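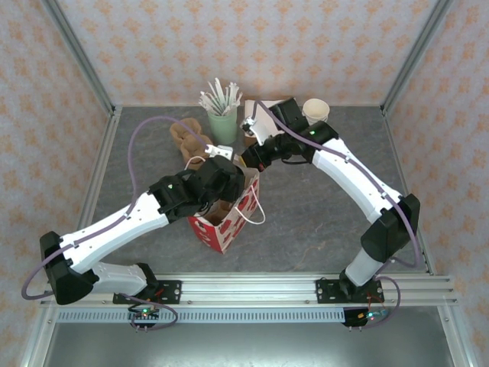 Equipment planning for a two-arm cell
Speaker notes, 8 December 2024
Sena Addo, Demalska

Start with the budget sheet. Leave it up while people sit down.

The question from the last meeting was whether we buy a second cell in February or wait. I will go through costs first and take questions at the end.

Arms. Varik quoted 2525 per arm, mount included. Lozano came in at 2000 but the mount and cables are extra, and Ekow got a figure of 694 for those. The totals are closer than the first page makes them look. Say this slowly, people mixed it up last time.

Lead time. Varik says 4 weeks. Lozano would not put a date in writing.

Next slide. Takeout items: cups, bags, stirrers, napkins.
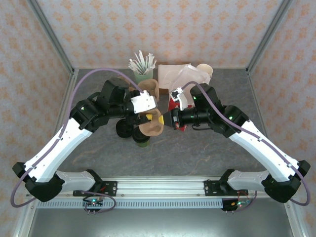 Slide 5. Two arms over the cup items, patterned walls on three sides.

Points for this slide:
Each arm needs its own board and cable run. Budget these per arm, and order spare cables with the first purchase.
The frame and rail are a separate line. Nayara has the cut list.
Consumables were missing from last year's plan. Paper cups get crushed, bags tear. Put in a monthly amount and let Dela adjust it.
Wall covering is cheap. Ask for a few patterns and keep the receipts together.

Staff time. Elsa wants setup hours counted as part of the price. I agree. Her estimate is in the handout, page two. Do not read the table out loud.

Cilliseck service contract. Optional. It covers parts but no travel. My view is to skip it the first year and hold the money for a replacement gripper.

What I am asking for: approval for one more cell, two arms, Varik, order placed in February. If the answer is no, I still need the consumables line approved today.

If there is time, show the floor plan. The second cell goes next to the sink wall, and we need one more outlet there.

Questions. Ekow takes anything on the quotes.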